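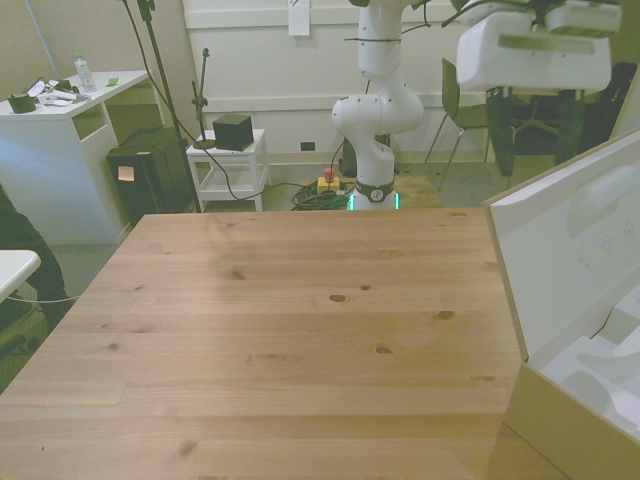 Pine table top cupping across the width, fix or replace?

Posted by Flakum

I have a glued-up pine top, 68 inches long, finished on the upper face with three coats of water-based polyurethane. The underside was left bare. Over the winter it developed a cup, high at the edges, roughly 3/16 inch at the worst point. It is screwed to the aprons through round holes, 5 screws per side. The room has forced-air heat. Can this be flattened without planing, and will it come back if I do?

Solveig Wikström

The two faces are exchanging moisture at different rates. The bare underside gains and loses it faster than the sealed face. Fixed screws make it worse by holding the boards while they try to move.

Take the top off and stand it on edge with air on both sides for two to three weeks. Do not stack anything on it. Check with a straightedge at both ends and the middle. If it relaxes to 1/16 or less, put the same finish on the underside, same number of coats, and on the end grain. Reattach with figure-eight fasteners or slotted holes so the top can move across the grain. Leave the screws snug, not tight.

If it is still cupped after three weeks, the remaining curve is probably set, and you will need to plane it or rip and reglue.

Dimaculangan

Wet towels on the hollow side and clamps overnight. Worked on mine.

Kaltov

Towels will flatten it for a while, but mine cupped again by March and the water raised the grain through the poly. I would follow the first reply. One addition: spot the knots with dewaxed shellac before you coat the underside, or the resin can bleed through. Also get a cheap humidity gauge. Mine read 22 percent in January, and a humidifier did more for the table than the clamps did.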